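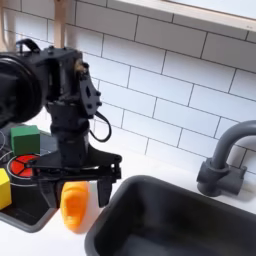 Re: [bench-rules] Draft 4, sections on cables and start state

From: Inês Caldeira
To: bench-rules list
Date: November 29, 2018

Valentin Fuchs wrote:
> I read draft 4 on the train and have three comments.
>
> First, the cable rule says "no slack near the gripper." I don't think
> anyone can follow that. The wrist has to turn, and if you tie the
> cable down tight it will pull out of the connector sooner or later.
> We lost two connectors that way at Stalotstead in June.
>
> Second, the start state. The draft says objects go "in their usual
> places." Whose usual places? The Chisholm people put things on the
> stove, we put them by the sink, and then we compare success rates as
> if it were the same task.
>
> Third, I would drop the speed table. Most of us run the arm well under
> the limit anyway and the table is already out of date for the Drasex
> controller.
>
> Valentin

Thanks for going through it. Taking these in order.

On cables, I agree the wording is wrong. Look at the toy kitchen setup at the top of this message. There is a thin cable hanging in a loose loop off the bracket plate, down toward the wrist. Under draft 4 that bench fails. What I care about is whether the loop can reach anything. On a kitchen bench the thing I would check first is the faucet, because a tall curved spout is a good hook. So I propose:

3.2 Cables on the moving part of the arm may have slack. With the arm at each corner of its work area, and the wrist turned fully both ways, no loop may touch the counter, a fixture or a finger. Check this by hand with the motors off before the first run of the day.

3.3 Wires lying on or near the counter are fixed to the frame or the wall. If a wire has to cross the work area, say so in the bench sheet.

If your connectors are coming loose, please add a clamp on the bracket side. I would put that in the notes and leave it out of the rule, as the arms are all different.

On the start state, you're right, and it matters more than the cables. Take the same bench. An orange toy, maybe a vegetable, is on the counter just left of the near corner of the sink, a green cube is on the stovetop behind the burner, and there is a yellow block farther left. The gripper is open over the counter. If the task is "put the orange one in the sink," that is a short move. Put it back where the green cube is and it becomes a different task, with the arm working much closer to the wall. Both would count as "usual places" for somebody. New text:

4.1 Each task has a start sheet. It lists every object on the counter, including the ones the task does not use, and gives the area each one may start in.

4.2 The start sheet says whether the gripper begins open or closed, and where.

4.3 If an object is outside its area at the start, reset before running. Do not count the run.

4.4 Nothing is added to the counter in the middle of a set of runs. If something falls off, stop, put it back in its start area and write down the run number.

I know 4.3 will annoy people who do long sets. Our last set was 2000 runs and we threw out a fair number for this. The Nultlow log format has a free text field we can use until there is a proper one.

On the speed table, I would rather keep it, but as an appendix. New people look for a number, and if they can't find one they copy whatever is in the last config file. That is how we had an arm at Chisholm running a setting meant for a larger bench. You are right that the Drasex column is stale -- it still says 900 and the controller now takes up to 2150 in the same units. Could you send me the values you use? I'll mark the old ones as withdrawn.

One thing you didn't raise. Draft 4 says hands must be clear of the counter "while the arm is moving." I want to change that to "while the motors are enabled." An arm that is holding still over the counter looks finished, and people reach under it to straighten an object. The pause between two moves can be long enough to fool you. If you need to touch anything, disable first. I don't see a case for an exception, but if your resets depend on reaching in with the motors on, tell me how you do it and we can talk about it here.

I'll hold the other edits until I've heard from Chisholm on 4.1. They have the most tasks to write sheets for.

Inês

--
bench-rules mailing list
To leave the list, send a message with "unsubscribe" in the subject line.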